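夹爪不肯松手的那个下午
科丽娜·措格(Corina Zaugg)谈一次没写进验收单的故障

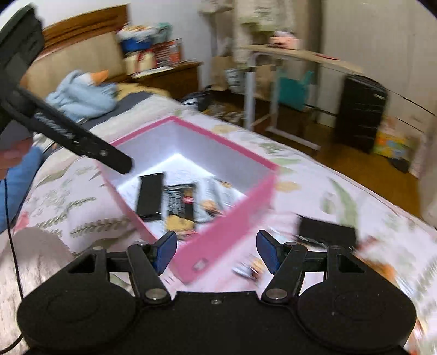
故障发生在下午两点过后,措格记得这么清楚,是因为她刚给自己泡了茶,后来那杯茶一口没喝上。她在Fendcombe负责手持夹爪的现场测试,项目内部叫Pover,名字谁起的已经问不到了。测试内容说起来不太体面:在卧室里把零食放进盒子,再拿出来。盒子外面粉色,里面白色,斜搁在碎花床单上,两片蓝色指垫一张一合,对付的就是里头那几包东西。“你读了六年机械,”她说,“然后你妈问你最近在忙什么。”

那天的问题是夹爪合上以后不开了。扳机松了,指垫照样夹着,还在慢慢加力。包装袋先鼓起来,接着“砰”的一声。措格说,她第一反应是看袋子,第二反应才是看自己的左手,它离指垫大概就一个拇指的距离。“顺序反了,这点我后来在报告里写得比较含蓄。”

报告交到汉内洛蕾·祖特(Hannelore Sutter)手里。祖特管安全,说话慢,改报告很快。她把“轻微异常”四个字划掉,旁边写了两个字:夹手。

“科丽娜觉得我小题大做,”祖特说,“我问她,如果里面是手指,你还写不写轻微?她说那就不写了,手疼,写不了。”

两个人花了14天找原因。日志里一共有667次闭合记录,出事的是最后一次,前面的看上去全都规规矩矩。措格先怀疑弹簧,换了,没用;又怀疑连杆的转轴太紧,拆开上油,油倒是上得很漂亮。最后查到的是固件:位置传感器偶尔丢一帧数据,程序就当夹爪还没合到位,于是好心地再使一点劲。再丢一帧,再使一点劲。扳机松开的信号排在后面等着,等得很有礼貌。

“程序没有恶意,”措格说,“就是特别想把活干完。我以前有个同事也这样。”

我问她为什么没有早一点发现。她想了一会儿,说台架上测的时候用的是铝块,铝块不会鼓,也不会响,多夹一点少夹一点看不出来。薯片不给你留面子。

改动有两处。一是扳机信号改走单独的线路,不再排队;二是电流超过上限满30毫秒就断电,指垫靠弹簧自己弹开。祖特还要求,夹爪通电时另一只手不许伸到指垫之间去扶东西。措格承认这一条最难守,因为袋子总是要倒,人总是想去扶。“我自己一月份就被她逮到过一次。她什么也没说,把报告复印了一份放在我桌上,翻到‘夹手’那一页。”

新固件装上以后,这个故障没有再出现。祖特不肯把它叫作“已解决”,表格里填的是“未再观察到”。措格觉得这两种说法差别不大,祖特觉得差别很大,这件事她们在我面前又争了一轮,我的录音里这一段比讲故障的那段还长。

至于那包爆掉的零食,措格说按规定应当作为物证封存。

“封了吗?”

“封了一部分。”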